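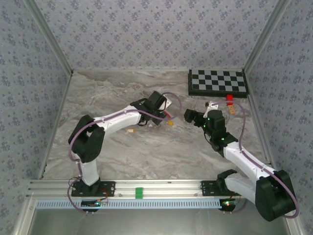 작은 부품 안 잃어버리는 작업대 정리 메모

2월에 한 번 싹 뒤집어엎고 적어둔 것. 순서 없음. 생각나는 대로 추가함.

작은 물건 다루는 사람한테는 상판이 제일 중요. 나사, 링, 스프링, 단추. 떨어뜨리는 건 어쩔 수 없고 떨어뜨린 다음에 보이느냐가 문제.

1. 상판 무늬

대리석 무늬 상판은 닦기 편함. 먼지 티도 덜 나고. 대신 회색 무늬 위에 은색 부품 놓으면 눈이 못 찾음. 노란색, 빨간색, 초록색은 바로 보임. 은색하고 베이지가 문제.

해결은 간단. 단색 천 한 장. 손수건 크기면 됨. 부품 만질 때만 깔고 끝나면 네 귀퉁이 모아서 들기. 굴러간 것까지 같이 딸려 나옴. 털 많은 수건은 비추, 작은 링이 올에 걸림.

2. 벽 세 면

작업대 뒤랑 양옆이 막혀 있으면 튕겨 나간 부품이 바닥까지 안 감. 벽 있는 구석으로 책상 옮긴 뒤로 바닥 기어다니는 일이 확 줄었음. 벽이 없으면 두꺼운 골판지 세워도 됨. 높이는 앉아서 눈 아래 정도.

벽지는 그냥 집에 남은 거 발랐음. 꽃무늬든 뭐든 상관없는데 너무 번쩍이는 건 조명이 반사돼서 피곤. 폭이 모자라면 이음매를 구석으로 보낼것. 정면 한가운데 이음매 오면 계속 거슬림.

벽지 바르고 상판이랑 만나는 선은 투명 테이프로 막기. 여기 틈으로 와셔 들어가면 못 꺼냄. 경험담.

3. 조명

위에서 하나, 옆에서 하나. 옆 조명이 낮을수록 그림자가 길어져서 작은 부품이 튀어 보임. 천장등 끄고 손전등을 상판에 눕혀서 비추면 웬만한 건 찾음. 저녁 8시 넘어서는 그냥 작업 안 하는 게 나음, 눈이 먼저 퇴근함.

4. 전선

위로 보낼 건 위로, 앞으로 늘어뜨리지 말기. 상판 앞쪽으로 얇은 선이 대롱대롱하면 소매에 걸림. 굵은 선은 넉넉하게 둥글려서. 꺾어서 묶으면 안쪽부터 상함. 케이블 타이보다 벨크로. 타이는 자를 때 피복까지 같이 자르는 사람 꼭 있음(나).

5. 작은 집게

작은 집게 몇 개는 늘 손 닿는 데. 메모 집고, 선 집고, 봉투 집고. 색 있는 걸로 살 것. 검은색 샀다가 세 개 잃어버리고 초록색으로 바꿈.

6. 자투리 나무 토막

버리지 말고 하나둘 남겨두기. 드릴 밑에 받치거나 접착할 때 누르는 용도. 사포로 모서리만 한 번 쓱. 본드 묻으면 그때 버리면 됨. 상판에 늘어놓지는 말고 구석에 몰아두기. 게임판이나 책 같은 넓적한 것도 뒤쪽 구석 자리로. 가운데는 비워두는 습관.

7. 얇은 금속 링

열쇠고리에 쓰는 것 같은 얇은 링. 눕혀서 잡으면 미끄러지고 손톱 들어감. 세워서, 양쪽에서 마주 잡기. 힘은 조금만. 꽉 누르면 핑 하고 날아감. 손가락 끝이 건조하면 고무 골무 추천. 문구점 거 아무거나.

링 벌릴 때는 손톱 말고 얇은 플라스틱 카드. 벌린 틈에 카드 끼워두고 열쇠를 밀어넣으면 끝. 겨울에 손톱 깨먹고 나서 이 방법만 씀.
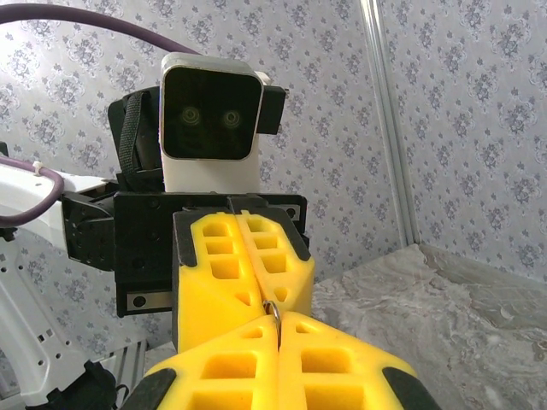 8. 보관통

뚜껑 있는 것, 속 보이는 것. 나는 Gekby 칸막이통 쓰는데 칸이 20개라 다 못 채움. 13칸짜리 작은 게 있으면 그걸 살 걸 그랬음. 칸마다 이름표 붙이지 말고 뚜껑 안쪽에 종이 한 장 붙여서 그림으로 그려두기. 내용물 바뀔 때마다 이름표 떼는 게 더 귀찮음.

통 값은 2000원짜리도 충분. 다만 경첩 약한 건 떨어뜨리는 순간 전부 쏟아짐. 고무줄 하나 둘러놓으면 그나마 안심.

9. 찾기

잃어버렸으면 일단 멈추기. 의자 밀지 말고 발도 그대로. 상판 구석부터 봄. 그 다음 무릎 위, 소매 접힌 데, 슬리퍼 안. 자석은 쇠로 된 것만 붙으니까 안 붙는다고 없는 게 아님. 청소기 쓸 땐 호스 끝에 스타킹 씌우고 고무줄. 먼지는 들어가고 부품은 스타킹에 걸림.

10. 마무리 5분

끝나면 무조건 천 털고, 통 닫고, 상판 마른걸레 한 번. 대리석무늬 시트는 물걸레 자주 하면 가장자리가 들뜸. 들뜬 데는 헤어드라이어 약풍으로 데워서 손바닥으로 눌러주면 다시 붙음. 안 붙으면 양면테이프. 린 카마타(Rin Kamata) 씨 댓글 보고 따라해봤는데 됬음, 감사.

추가: 상판 높이 물어보신 분, 우리 집 건 의자 팔걸이보다 살짝 위. 자로 안 재봄. 다음에 서랍 쪽도 쓸 예정인데 서랍이 아직 엉망이라 좀 걸림.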